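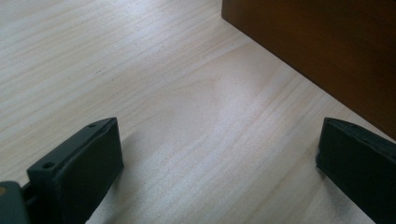

Home About Our Work News Contact

Traltthorpe opens table workshop in Haverford and will repair pale wood furniture for local homes

HAVERFORD, May 14, 2022. Traltthorpe, a small furniture repair business, today opened its new workshop on Clandard Street. The workshop will take in tables, desks and benches with light-coloured wood tops, and it will clean, mend and finish them for people who want to keep the furniture they already own.

The company started in Sullden, where it worked in one rented room. In that room it finished 917 pieces of furniture. The new place has more floor, large windows on the north side, and a separate area for drying.

"A pale top shows everything, the rings of the cups, the ink, the small marks of every day," said Ximena Barrientos, founder of Traltthorpe. "Many people think they must paint it or throw it away. We prefer to look at the grain first and to decide together with the owner how much we should remove. Some owners ask us to leave a mark where it is, and we respect this."

Each piece is first looked at in daylight, with the lamps turned off. The workers then wash the surface with a mild soap and let it rest overnight before any sanding. Sanding is done by hand and always along the grain. Where the grain turns in a curve, the work goes slower and the paper is changed for a finer one. The finish is a thin oil with a low shine, put on in two coats.

Dark pieces are also accepted. Gervasio Lagos, who leads the finishing work, said that the brown furniture needs a different care. "On dark wood a scratch looks white, and on light wood the dust looks black. We keep separate cloths for the two colours and we never mix them."

Customers can bring their furniture on any weekday morning. For large tables, the company can collect inside Haverford for a charge of $40. A basic clean and oil of a tabletop costs $164, and the owner receives a written price before other work begins. Most repairs will be ready in three weeks, but in December the waiting time will be longer.

Traltthorpe will also offer a short evening class on the care of wood at home, taught by Farhad Babaei. Places are limited to eight people, and the oil and the cloths are included. Participants are asked to bring one small object of wood, for example a tray or a cutting board.

Media contact:
Gwenaël Pons, Traltthorpe
1471 Clandard Street, Haverford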